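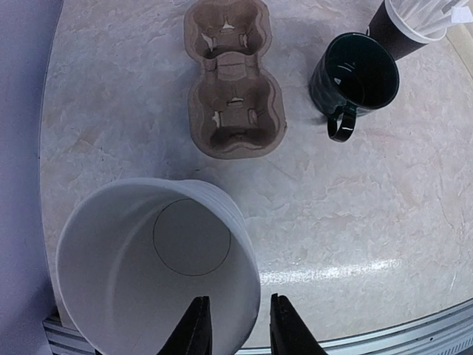 *White paper cup.*

**1/** The Pineck council primary is over and the 9-way race is now a 2-way race. Both survivors ran as outsiders. One has been on the council for four terms, so I guess he means outside the building.

**2/** The other promised free buses by August. Pineck has 4 buses. One of them is mostly a sign about the other three.
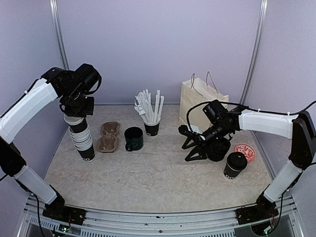

**3/** The margin for second place was 400 votes, and the guy who came in third is calling it a moral victory. His yard signs are still up on Ponska Street — every single one, including the two in my hedge.

**4/** State party people are already saying this race "sends a message." Half the town voted on parking. The message is parking.

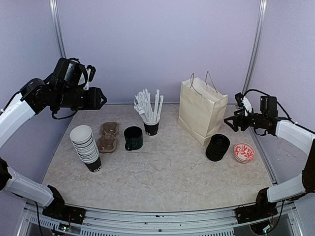 *Speckled tabletop, lavender walls.*

**5/** Debate is Saturday at the high school. I have questions about the sewer bond and low hopes for the microphone.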